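Pludisness Apple Notes

A data card and general readme for the tasting and keeping records of the old Trarnthorpe orchards

Hello, and thank you for opening this file before the spreadsheets. Most people do it the other way round and then write to me in May asking what "K2 soft" means, which I never mind, but you'll get your answer quicker by reading on.

What this is

Pludisness is a collection of notes on apples, written down by the people who grew, stored and ate them. It covers 121 trees on the two slopes behind Trarnthorpe, of which 120 still bear fruit. The other is the old split tree by the Rivas gate, and I've left its record in because it has the longest run of notes of any tree we have and I couldn't bring myself to delete it. If your script complains about a row with no recent harvest, that's the one.

The notes started as a card box kept by Nicanor Herrero in the packing shed. He wrote down what he tasted, in pencil, usually on the back of something else. Lucía Barrios typed up the first batch one winter, and I (Tae-yang Nam) joined in when the typing had turned into sorting and the sorting had turned into arguments over what counts as "sharp." Benito Paredes and Marcelino Marín have done most of the tasting since then, and their initials are all over the remarks column.

What's in the folder

trees.csv has one row per tree, with its slope, row, rootstock if known, and the name people call it by. Some trees have more than one name. We kept all of them, separated by a semicolon, with the one Nicanor used first.

tastings.csv has almost 400 rows, one for each time somebody sat down with an apple and wrote something about it. Two people tasting the same apple make two rows.

keeping.csv covers storage: which shelf, which month it went in, and how the fruit was each time somebody looked in on it.

words.txt is the list of tasting words and what we mean by them. Please read it! It's short, and it would have saved Lucía and me a whole evening if it had existed sooner.

plergate_old.csv is the set of notes from the Plergate cellar before the shelves were renumbered. The shelf codes in it do not match the codes in keeping.csv. I've tried twice to line them up and both times I ended with a shelf that had to be in two places, so for now the two files are best used separately.

How the tastings are done

There's no laboratory here, just a table and a knife. The apple comes out of storage in the morning and is tasted in the afternoon, usually between three and four, when the light is decent and everyone has got over lunch. The taster looks at the skin first and writes down the ground color and the flush, then smells the apple whole, then cuts it from stem to base. The first slice is eaten with the skin on and the second without. Skin remarks go in their own column, and if that column is blank it means the taster forgot, so please don't read it as "nothing to report."

We ask people to put down their own words before looking at words.txt. The code comes second. Benito likes to write a great deal and Marcelino likes to write "fine," and both are in there exactly as given.

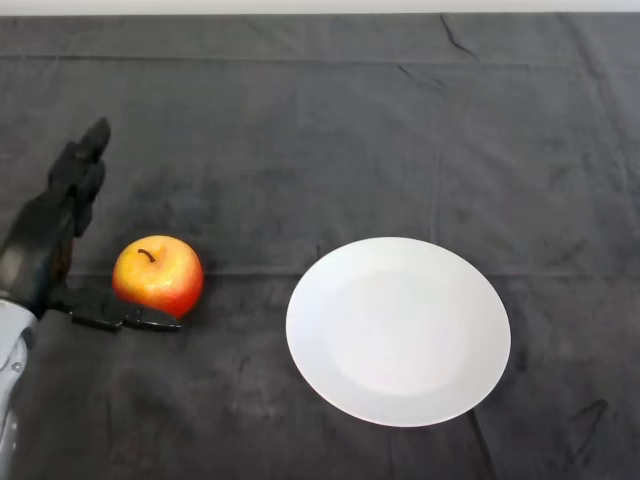
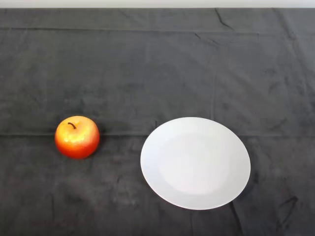 An apple and a white plate on the dark gray cloth.

Color is the part we've changed our minds about most often. Nicanor only ever wrote "red," "yellow" or "the other," and it took us a while to work out that "the other" covered russet, green, and a streaky pink he didn't care for. The newer rows have a ground color and a flush color in separate columns. For the old rows we filled in the ground color only when the tree is still bearing and we could go and look, and those are marked "later" in the source column so you can drop them if you'd like a stricter set.

The keeping codes

K1 means firm all through. K2 means firm with some give near the stem. K2 soft is a K2 that the taster enjoyed anyway (I know, I know, but it was in the cards that way and it does carry information). K3 is for cooking, and K4 went to the hens. A dash means the apple was eaten before its turn came, and there are 17 of those, mostly from one shelf near the door.

Please don't average the K codes. They look like a scale, and people do it, but the step from K1 to K2 is small and the step from K3 to K4 is a long walk down to the hen house.

Things to be careful about

The lower slope is overrepresented, for the plain reason that it's nearer the shed. Trees from the top rows often have only one or two tastings, and a few of those were done standing up in the grass. They say "field" in the place column.

Everyone here grew up on sharp apples. If our notes call something sweet, your own tasters may well call it very sweet, and if we call it "a bit flat" there could be plenty of people who'd be glad to have it in a pie. Lucía's remarks run kinder than everybody else's, so do look at the initials before comparing two trees.

Names are a muddle. There are two trees known as the Widow, one on each slope, and they aren't the same apple at all. Use the tree number whenever you can.

Using and sharing

You're welcome to use the notes for anything that does the trees no harm, including teaching, cookbooks and grafting plans. We'd like you to mention Pludisness by name and to keep the tasters' initials attached to their remarks. If you only need one line from one card, go ahead and take it.

Sending corrections

If you find a mistake, tell me the file, the tree number and what you think it should say, and I'll go and look at the original card. I answer slowly during picking and rather too fully the rest of the year. Corrections to the cellar notes should go to Marcelino, who has the shelf sketch and is the only one of us who can read the left-hand side of it.

Next on the list are the pears. There are two boxes of pear cards, and Lucía has started on the smaller one.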